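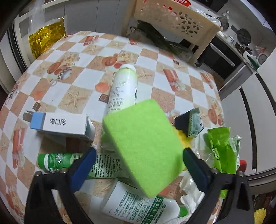

My question concerns two university offers and one reply date. I am in my last year of school and I applied through Kuvex, which is the common form for the colleges in our region. Brikstead has offered me a place in biology without any more conditions. Mykhailiuk College has put me on the waiting list for the same subject, and I like Mykhailiuk more. I have been sitting with both letters at our round kitchen table, the one with starfish and small cups printed on the cloth, and I have looked at these starfish so long that I could draw them from memory. Brikstead wants a reply by the last day of March at five in the afternoon. Mykhailiuk writes only that waiting list decisions are made "in the spring".

What I would like to know:

- If I accept Brikstead, does Mykhailiuk see this in Kuvex and remove me from the list?
- Is it permitted to ask Brikstead for more days, and does it make a bad impression?
- Mykhailiuk invites a "letter of continued interest". My draft is 173 words too long. Must I cut it, or is the limit only advice?

My school has one adviser for all the leaving classes and the next free appointment with her is in April, so it will be too late for me. My parents did not study in this country and they say they trust me, which is kind but does not answer the questions.

I should also say that Brikstead asks for a deposit when you accept. We can pay it, but we would feel it if we lost it.

Asked by **Duangjai Meesuk**

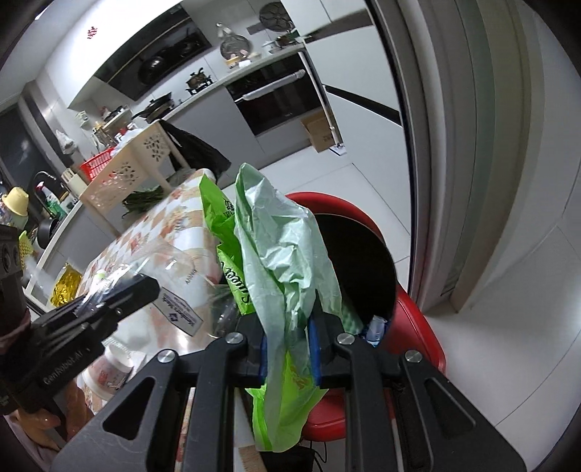 ## Answer by Chae-won Cha (marked as helpful)

I was on the waiting list at Mykhailiuk two years ago, for chemistry, so I can tell you how it was for me. Please check the dates again, as they may have changed.

1. Accept Brikstead before the date. A waiting list place is not an offer and you cannot count on it. In my year the list moved in the second half of May, and I know people who did not hear anything until June.
2. Accepting did not take me off the list. In Kuvex there is a page called "My replies", and the waiting list stood there on its own line with its own button. Do not press "Decline" on this line, even if the page shows you a yellow warning that you have a reply open. The warning stayed on my account all spring and did no harm.
3. Write to Brikstead and ask one thing only: until which day can the deposit be returned? I received an answer in 3 days. For me it was returnable in part, minus the fee for the form. Keep this e-mail.
4. Cut the letter. The box in the form stops accepting text at the limit, and if you paste a longer letter it loses the end without telling you. A friend of mine, Kyung-hwa Hwang, sent hers in this way and it finished in the middle of a sentence. Take out whatever they have already read in your first application. What they want to know is what is new (a mark, a project, a job) and whether you would come if they ask you.
5. Ask your school to send the new marks separately. The student cannot upload them.

In the end I did get the place, but I was already so used to the idea of Brikstead that I needed a whole evening to decide. You will have very few days to answer if the call comes: I had 7 days, and my cousin who applied for Nivov had less.

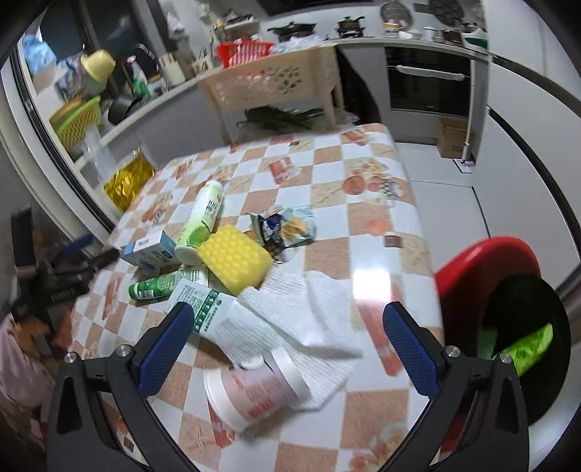
## Answer by Chang-ho Bang

I do not agree with point 1 completely. You can ask for an extension and it is not rude. I asked Brikstead last year, with a short and polite e-mail, and they gave me one more week. But I had a reason they could understand, my scholarship result was late. I think "I am waiting for another college" is a weaker reason and they may say no. If they say no you still have the place until the date, so you do not lose anything by asking early. Do not ask on the last afternoon.

About the impression: the people who answer these e-mails are in the admissions office, and the people who will teach you never see them.

> **Comment, Duangjai Meesuk:** Thank you both. I found the page "My replies" and there is indeed a separate line. I have written to Brikstead about the deposit. The letter is still too long but I have removed the paragraph about my summer course.

> **Comment, Chae-won Cha:** Good. The summer course was in your first application, I suppose? Then they know it.

## Answer by Seon-mi Han

Just accept Brikstead, it is a good college and biology is the same everywhere in the first year. My sister waited for Nivov and got nothing.

> **Comment, Chang-ho Bang:** The first year is not the same. At Mykhailiuk you have laboratory work from the first term, at Brikstead from the second. Please compare the course lists before you write this.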